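Progress Report to the Ferraro Education Fund
Student Manipulation Project, Plullow Technical College
Submitted by Aurelia Baumgartner, Program Coordinator
8 Jun 2022

This report covers the second funded term of the project. Students in the Jikala group continue to practice tabletop tasks with hand-held grippers and to record each attempt for later use in training a robot arm. Recording is carried out at a single wooden table so that results can be compared from one session to the next.
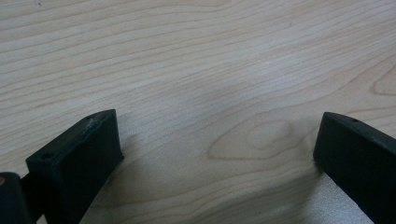 How many attempts have been recorded to date? The students have logged 1064 attempts, and each one has been entered in the project register with the task name and the operator's initials.

Volodymyr Kostiuk, the lead instructor, reviewed the register at midterm and asked that unclear entries be repeated. This work is complete. The written operating procedure has also been revised, and new students now receive 60 minutes of supervised practice before their attempts are added to the register. Two students who joined late in the term have met this requirement.

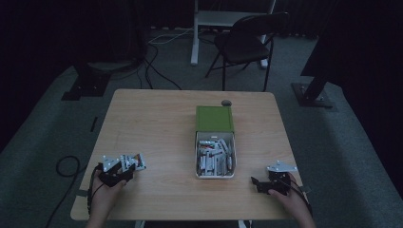
The choice of tasks was the main subject of discussion this term. The students had first proposed stacking blocks, but the group found the work too easy and moved to sorting and picking small parts. Plastic building pieces lying crosswise in an open box call for more careful planning, with a gripper in each hand – and the students have responded well to the added difficulty. The same task will be used in the Tandport student competition.

Spending remains within the approved budget. The group requests that unspent travel funds be carried forward to cover the competition entry fee. A draft of the students' own written account will be sent to the Fund with the final report.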